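Wire sorting, notebook, April, afternoon session
Bench 2, Irkier cell. Written up by Lovisa, notes from Ikhsan folded in.

Continuing from yesterday's page. Goal is still the same: take a mixed pile of hookup wire and get it into the tray by color, one color per compartment, both arms allowed. Alvar wants to know if the policy picks up on the color rule by itself or if we have to feed it the target compartment as an extra input. My guess is that it learns the rule fine and the grasping is what holds us back.

Changed since last entry:
- Retrained from scratch on the larger demo set, 700 episodes. The old set had too many starts with the pile already half separated.
- Lowered the closing force on both grippers. Insulation was getting marked.
- Action chunk length left alone. Haiyan asked me to change one thing at a time and I had already changed two.

Start of the session was slow. Left arm kept going in too high, closing above the strands and carrying nothing to the tray. Ikhsan rechecked the table height in the config and found it was still the value from before the panel was swapped. Fixed, restarted, and the next runs were better. Anything logged before the restart should be thrown out. I have moved those runs to the "bad_z" folder so they don't end up in the averages.

Tray order is red, yellow, black from left to right. Please don't turn the tray around between runs. The policy has only ever seen it this way and we are not testing that yet. 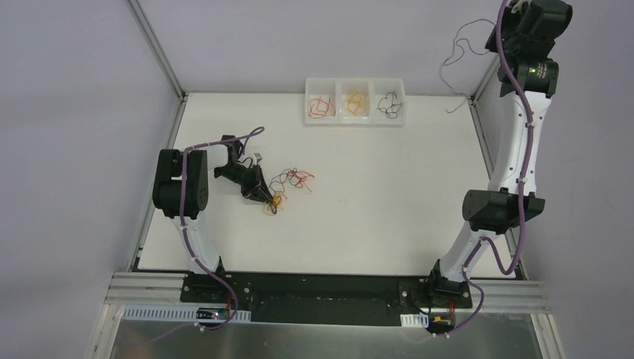 Left gripper at the pile, right arm up. Red, yellow and black bundles in the tray.

Observations, in no special order:

Yellow is easiest. It is stiffer, so it holds a coil and comes up in one piece. Black is worst. Thin strands hook through the red and the gripper lifts both. When that happens the policy usually carries the whole clump to whichever compartment it had already picked, and it doesn't go back to fix it.

Right arm is underused. In the demos Ikhsan often held the pile with one arm and pulled with the other, but the policy mostly parks the right arm and works with the left. Might be the loss weighting, might be that the two-arm episodes are too few. Will count them before blaming the loss.

Pauses. The left arm hovers over the pile for about 5 seconds before it commits, longer when red and black cross. Operators did this too, so it may just be copying us. Haiyan suggests trimming the idle stretches from the demos and retraining. Cheap to try.

Next:
- Trim idle stretches, retrain, same seeds.
- Count two-arm episodes.
- Ask Åsmund for softer finger pads. Hedlund pads are too slick on thin wire.

Left the cell powered down, logs copied to the Jatevholm share.

Comments

Haiyan Qiu: Keep the untrimmed checkpoint, please. I want to compare hover times on the same starting piles.

Åsmund Engebretsen: Pads are in the drawer under bench 2, the gray ones. Use the short screws.

Ikhsan Raju: Table height now gets read at startup. It will refuse to run if the value is stale.

Recent entries
Gripper force calibration, both arms
Demo collection, mixed wire piles
Steline controller update and what it broke
Tray placement tolerance, first try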